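Water Cooler / Hot Drinks Corner — Safety and Hygiene Check
Site: Plerkov building, ground floor, side entrance
Period: July
Form: Kinus facilities checklist, short version
Marks: OK / FIX / WATCH / N/A

Comments go under each line. Keep them short. If it's FIX, put who needs to get it (office, cleaning, electrician, landlord).

1. ACCESS AND FLOOR

1.1 Clear way to the dispenser from the door — WATCH
Can get to it fine. Stuff creeping in from both sides though. Same comment as last time.

1.2 Floor dry and clean at time of check — OK
Dry at 10 am. Tile is glossy, gets slick fast when somebody drips. Want a mat, rubber back, not the fluffy kind.

1.3 Cables off walking routes — FIX (office)
Striped yellow/black one goes diagonal right across the tile, thin black one next to it. Stripes help you see it, still a trip hazard. Either run along the wall or get a proper cable ramp. Anybody carrying a hot cup walks over this.

1.4 Glass door opens fully, nothing behind it — FIX (cleaning)
Trash can stands in front of the door. Move it. Door has to swing all the way, it's the side exit on the evacuation plan.

1.5 Door closer and handle — OK
Closer a bit slow. Fine.

2. DISPENSER, OUTSIDE

2.1 Stable, level, does not rock — OK
Pushed it from both sides, no movement.

2.2 Hot tap clearly marked — OK
Red collar, easy to spot. Hot is left, cold is right.

2.3 Warning label present under hot tap — OK
Small. Would like a bigger one at eye level as well, visitors don't read the little ones.

2.4 Child lock on hot side — OK
Works. Tried it five times. Stiff on the first press.

2.5 Drip tray in place, clean — WATCH
In place. Lime starting in the slots. Vinegar soak, rinse, dry, back in. Cleaning has been doing the top only, please do the underside of the tray and the ledge behind it to.

2.6 Underside checked for leaks — OK
Ran a paper towel along underneath, came out dry. Do this by hand every time, you can't see a slow leak from the front.
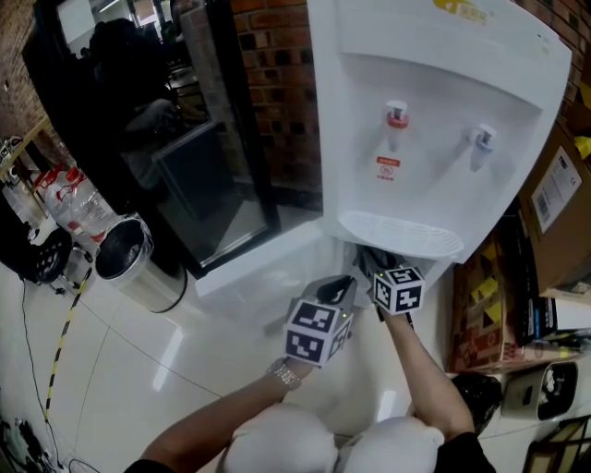

Item 2.6, underside of dispenser below the drip tray. Trash can and glass door to the left, see 1.4.

2.7 Casing, cracks or yellowing — OK
Wiped down with mild soap. No bleach spray on the taps, it got used in spring and you could taste it for a week.

3. WATER

3.1 Hot water temperature — WATCH
73 at the cup, first pour, in Celsius becuase that's what the thermometer does. Second pour 60. Service sheet wants it higher. Not dangerous, just weak tea. Ask service to look at the thermostat next visit.

3.2 Cold water temperature — OK
10 at the cup. Good.

3.3 Taste and smell — OK
Nothing odd. Let it run one cup first after a long weekend.

3.4 Jugs closed and off direct sun — OK
Clear jug with red cap is over on the left side. Keep the cap on. If a cap goes missing the jug gets tipped out, no arguments.

3.5 Last sanitizing entered in log — FIX (office)
Log sheet not found. Either it got thrown out or it's in the Dal Bello binder upstairs. Tape a new one to the inside of the cupboard door. Until then we treat it as overdue.

4. ELECTRICAL

4.1 Plug and cord of dispenser — OK
No nicks, plug not warm after a morning's use.

4.2 Own outlet, no power strip — WATCH
Own outlet today. It was on a strip with the kettle last check, and the kettle alone is roughly 2000 watts. Do not go back to that.

4.3 Electrical items kept away from water — FIX (office)
Silver and black device down near the floor on the right, same side as the boxes. Too low and too close if the tray ever overflows. Lift it or move it out.

4.4 Breaker labeled — OK
Label faded but readable.

5. STORAGE AND WASTE

5.1 Nothing stacked against the dispenser — FIX (office)
Two cardboard boxes on the right, plain brown one on top of one with a yellow pattern. Too close. Unit needs air on the sides. Also cardboard soaks up any drip and then goes moldy. Flatten or take to the store room.

5.2 Bags — FIX (cleaning)
Black plastic bag near the floor, right side. Goes out today.

5.3 Trash can suitable and emptied — OK
Steel, open top. OK for paper cups. Tea bags go in the food bin please.

5.4 Picture frame — WATCH
Brown one low down on the right. Hang it or store it, glass at ankle height is no good if there's glass in it. Didn't check.

5.5 Wheeled stand — N/A
Black one on the left. Not used for hot drinks. If that changes check the brakes.

6. WALL

6.1 Brick behind unit, damp or salt marks — OK
Felt behind as far as I could reach. Dry. Landlord (Sternenetti) wants to hear about any white bloom on the brick, none this month.

FOLLOW UP

Before anything else: 1.3, 1.4, 4.3, 5.1. Boxes can be done in five minutes.
This week: mat, log sheet, bag, tray soak.
With service visit: 3.1, and ask about a spare tray.

Recheck in August, same form. Bring paper towels and the thermometer, battery is low.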